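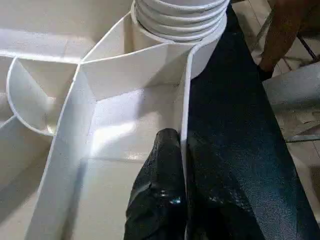
Molded dividers and ribbed center column of a white plastic compartment organizer.

Shared Supply Organizers Now Available at Stamville

The Office of Facilities Services is pleased to announce that divided desk organizers are now available to all departments in the Stamville building. The organizers were purchased in November as part of the Grarnora storage program, which replaces the assorted cups, trays and boxes formerly kept at shared workstations.

Each organizer is a single piece of white molded plastic. Thin walls divide the interior into compartments, some of them rounded, and a ribbed column rises where several of the walls meet. Departments may assign the compartments as they wish. The front office has placed pens and markers in the curved sections and reserved the straight-sided ones for scissors, rulers and staple removers.

A total of 73 organizers have been received. Of these, 43 have been assigned to shared workstations on the first and second floors, and 14 are held for the Irnevell annex, where work on the reading room is still under way. The remainder may be requested through the supply desk.

Staff are asked to observe the following when using the organizers:

Empty all compartments before moving an organizer to another desk.
Wipe the walls and corners with a damp cloth once a month. Abrasive pads should not be used on the white surfaces.
Keep liquids, food and loose batteries out of the compartments.
Return surplus supplies to the Bansal Room cabinet – not to the mail area.

The last of these points deserves particular attention. During the fall inventory, about 2,000 unused pens, clips and binders were recovered from desk drawers and returned to general stock. Departments are encouraged to check the cabinet before placing new orders.

Requests for organizers should be directed to Refugio Escobedo, Supply Coordinator, at the ground floor supply desk. The desk is open until 4:30 p.m. Please include the room number and the name of the person responsible for the workstation.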